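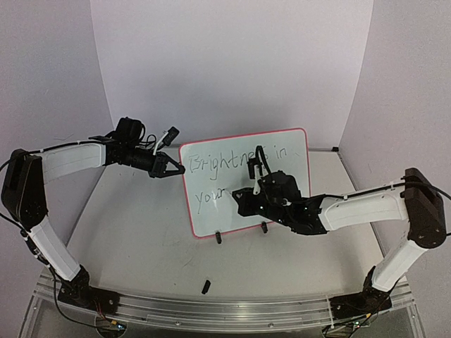
Capítulo 4
La celda de dos brazos: montaje, cableado y primera escritura

En los capítulos anteriores se montó y calibró un solo brazo sujeto con mordazas al banco. A partir de ahora se trabaja con 2 brazos enfrentados sobre un mismo tablero, y eso cambia el orden de las tareas. La base tiene que ser rígida, las alimentaciones deben ir separadas y el espacio común hay que repartirlo antes de mover nada.

El montaje que se sigue es el del taller compartido de Prenton, diseñado por Zhuoran Fu para caber en una habitación de casa. Las bases negras van atornilladas a un bastidor de perfil de aluminio con panel acrílico transparente, en el borde delantero de la mesa. Tres paredes grises cierran el resto. El ejercicio final del capítulo consiste en escribir en una pizarra pequeña con un rotulador sujeto en la pinza derecha; el texto de prueba empieza por «Brightness in».

Al terminar el capítulo, el lector podrá:
- escuadrar el bastidor y fijar las dos bases a la misma altura;
- tender los cables de cada brazo sin limitar el giro de la muñeca;
- definir la zona de trabajo de cada brazo y la zona compartida;
- ejecutar un trazo sobre una superficie vertical.

4.1 Material necesario

Además de los brazos ya montados, hacen falta los perfiles y las escuadras del juego Mestel, una fuente para cada brazo, las dos placas controladoras Govomov y una pizarra blanca con dos soportes de pie. Cualquier rotulador de borrado en seco sirve si el cuerpo es cilíndrico; los de sección triangular giran dentro de la pinza. El conjunto del bastidor, sin los brazos, cuesta casi 3000 coronas.

4.2 Colocación de la pizarra

La pizarra se coloca hacia el fondo, centrada entre las bases. Los soportes se enganchan en el borde inferior y deben apoyar por completo en el tablero. Conviene marcar su posición con cinta, porque un desplazamiento de pocos milímetros obliga a repetir la calibración del plano.

4.3 Paso de los cables

El cable principal corre por encima del eslabón superior y baja por el inferior hasta la base. En la muñeca se deja un bucle suelto. Para comprobar el largo, se lleva la articulación a mano hasta sus dos topes con la fuente desconectada: el cable no debe tensarse ni rozar la pinza. Las placas quedan debajo de las bases, accesibles desde delante.

4.4 Reparto del espacio

Se llama zona compartida al volumen que alcanzan ambas pinzas. En este montaje incluye la pizarra entera, de modo que el programa solo autoriza el movimiento de un brazo cada vez dentro de ella. El otro espera en reposo. La biblioteca Rungrueang resuelve este turno con un bloqueo simple, que se configura en el apartado 4.5.

Antes de continuar, revise el apriete de las bases y retire de la mesa las herramientas.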